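3. Key switch wear in shared laptops

3.1 Sample and procedure

The laptops in this part of the study came from the loan pool at Bukholm, where any student or staff member can sign out a machine for up to 3 weeks. We took 164 laptops out of circulation in February and opened the keyboard on each one. All of them use the same low-travel scissor switch, with a rubber dome below the cap and two plastic arms that lock together at the pivot. None had been repaired before. Machines with liquid damage were left out at the sorting stage, as were those whose loan history could not be matched to a serial number.

Each keyboard was first tested in place with the logging tool described by Farah and Hứa. The tool records every key press sent to the operating system and flags two kinds of fault: a press that is sent twice within a short window, and a press that is felt by the typist but never sent. The typist worked through a fixed passage four times. We counted a key as faulty when the same fault showed up in at least 3 of the 4 passes. A fault that appeared once or twice was noted but not used in the tables.

After the typing test, the caps were lifted and the switches were cleaned with compressed air. The same passage was then typed again. Keys that were faulty before cleaning and sound after it were put down as blocked, and keys that stayed faulty were put down as worn. This split is coarse. A key can be both blocked and worn, and our method will place such a key in the second group.

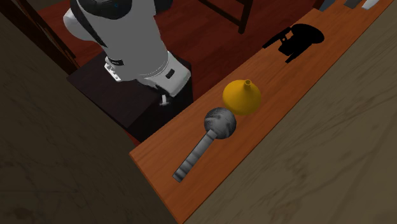

Figure 3. Simulated robot arm and objects along a wooden board.

3.2 Faults by key position

Across the whole sample we logged 2,666 faulty keys. The space bar, the E key and the left shift key stood out as the most often affected. This agrees with the earlier Trerkberg survey, which used repair tickets instead of direct tests and so could only see faults that someone had bothered to report. Our counts for the arrow keys are higher than theirs. We suspect that people put up with a bad arrow key for a long time before asking for help, but we did not interview borrowers and cannot check this.

Blocked keys were spread fairly evenly over the board. Worn keys were not – they gathered in the middle rows and under the thumbs, as would be expected if wear follows use. The function row had few faults of either kind.

Age alone was a poor guide. Some of the oldest machines had no faulty keys at all, while several from the newest batch had many. The number of separate loans did better, and we return to it in Section 4. Diễm Sầm and Giang Cù, who coded the faults independently, disagreed mostly over double presses on the space bar, where a typist's thumb can rest on the key and set it off a second time. These cases were settled by replaying the log with Nga Phí, and where the log was unclear the key was treated as sound.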